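Budgeting a second handheld gripper setup: what did you forget to put on the list?

Forum: Lab Automation / Purchasing and Planning
Replies: 7

mhuenchuman
I have to submit an equipment request for next year. The main item is a second handheld gripper of the parallel type, matching the one we already run, plus one fixed arm to replay on. The quote from Desville for the gripper with spare fingers is $2,786. I am fairly comfortable with that number. What I don't trust is my list of small items, which last time was a single line called "misc" and ran out in March.

What should be itemized?

insaurralde_f
Finger pads. We buy felt-faced pads from Dratex and they wear on the inner face well before anything mechanical does. Order by the sheet and cut them yourself. Pre-cut pads cost more and the adhesive is the same.

Second item is work surface. Whatever you put on the table will pick up marks and you will want to swap it.

Lautaro T.
Disagree on cutting your own. We did that for one quarter and the thickness was fine but the edges were not square, and the closed position of the fingers shifted between pads. If you calibrate zero width at each session it doesn't matter. If you don't, buy pre-cut.

insaurralde_f
Then calibrate at each session. It takes less time than opening the box.

ledesma_bench
Take a hard look at the compute line. A handheld unit by itself is cheap compared to the storage behind it. We budgeted $923 for drives and were asking for more before the term was over. Also, does the $2,786 include calibration fixtures? Desville lists them separately on ours.

mhuenchuman
Good catch. Fixtures are separate, $428 for the set. I had read it as included. Compute is shared with the existing bench, so I was going to leave it out of this request.

dyanez
I would not leave it out. Shared compute is the first thing reviewers cut when two projects claim it. Put in a line, even a small one, with a note on which bench it belongs to.

On surfaces, I side with Fermín. We tried a Sellow laminate top and it was too glossy under our lights. Plain matte white sheet works and is easy to replace. Budget for 4 sheets, cut to the table you have. Can you post the current bench? It is easier to spot gaps in a list with the setup in view.

mhuenchuman
Current bench, from the gripper. Draft list follows.

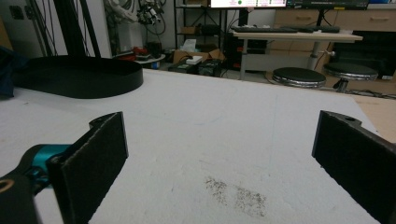
Draft list, revision B

1. Handheld gripper with spare fingers, Desville: $2,786
2. Calibration fixture set: $428
3. Drives: $923, copied from ledesma_bench until I get my own quote
4. Matte white sheets, quantity 4
5. Felt pads, Dratex, pre-cut (Lautaro's point, we do not zero at every session)
6. Shared compute, small line, bench named in the note
7. Fixed arm, separate quote pending

The dark smudge on the white is the kind of mark I would swap a sheet for, so 4 may be low for a full year.

l_cisternas
Two comments. Add cable management as its own item: sleeves, floor covers, strain relief at the arm. I see cables on the floor by the back wall and more hanging behind the bench, and a second arm adds to both. It is cheap, but if it has no line it gets bought out of somebody's pocket.

Second, I would hold item 7 for a separate request. An arm brings a mount, a controller and a safety review, and it can stall the whole package. The gripper is useful without it.

Lautaro T.
Splitting it is risky. Two requests in one cycle from the same group usually means one gets deferred, and it will be the expensive one. I'd keep them together and mark the arm as phase two.

mhuenchuman
Cable management goes in as item 8. On the split I will ask how deferrals were handled last cycle before I decide. Revision C when the arm quote comes in.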